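# Skoltari Surgical Count and Instrument Tracking Station

The Skoltari station is a mobile unit for operating rooms that keeps a running record of sponges, needles and instruments from the opening count to final closure. It is intended for hospitals and outpatient surgery centers that wish to replace the whiteboard count with a signed electronic record. The station is supplied by Grgić Medical Equipment and serviced from the company's workshop in Drorside.

## Intended use

The station supports the manual count and does not replace it. Two members of the surgical team must still count aloud, as facility policy requires. The circulating nurse enters each result on the touch panel, and the second counter confirms it with a badge. If the closing count does not match the opening count, the station displays a hold notice that can be cleared only by the surgeon and the circulating nurse together.

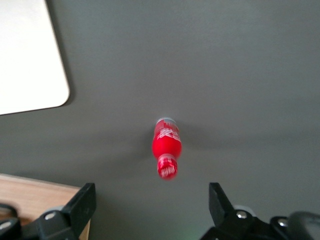

Item labels are read by a scanner arm on the left side of the cart. The scanner accepts printed codes on sterile packs, trays and most supply containers, provided that the code is flat and faces the reader. Curved surfaces require more care. On a small plastic container with a bulging middle, such as the red bottle lying on the gray surface, a label should be placed on a straighter section of the body, and the container should be turned slowly until the tone sounds. Labels that cannot be read may be entered by hand, and the record will show that this was done.

## Record keeping

Each case record holds the names of the counting staff, the time of every count, and any item added during the operation. The internal memory stores 2,344 case records. When a network connection is available, records are copied to the hospital system at the close of each case. When it is not, they remain on the station until the connection returns - no entry is removed before the copy has been confirmed.

Records may be reviewed by operating room, by procedure type or by date range. Access is limited to staff named by the facility's perioperative manager. 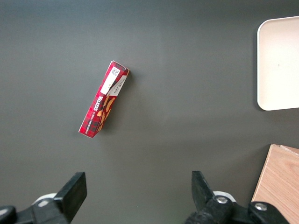 Facilities that run more than one room under the same surgeon may link two stations. Linked stations show the count status of both rooms on each panel, together with the time at which the surgeon entered and left. This function is switched off at delivery and is enabled on written request.

## Specifications

- Battery operation: 90 minutes without wall power
- Item library: some 2,000 entries, editable by the facility
- Badge readers: 2
- Casters: four, locking
- Cleaning: wipe-down with standard hospital disinfectants; do not spray the panel directly

## Installation and training

Installation includes setup of the item library and a training session for each shift. Training is led by Viorica Shehu, RN, and technical setup is directed by Robel Jemal. The surgery department in Grarkstead has used the station since May, and visits to that site may be requested through the sales office.

## Ordering and service

Stations are sold singly or in linked pairs. The purchase price covers delivery, installation and the first year of service. Replacement batteries and scanner arms are ordered separately. Requests for a quotation should be addressed to Gorazd Nedeljković, Hospital Sales, and should state the number of operating rooms and the records system in use.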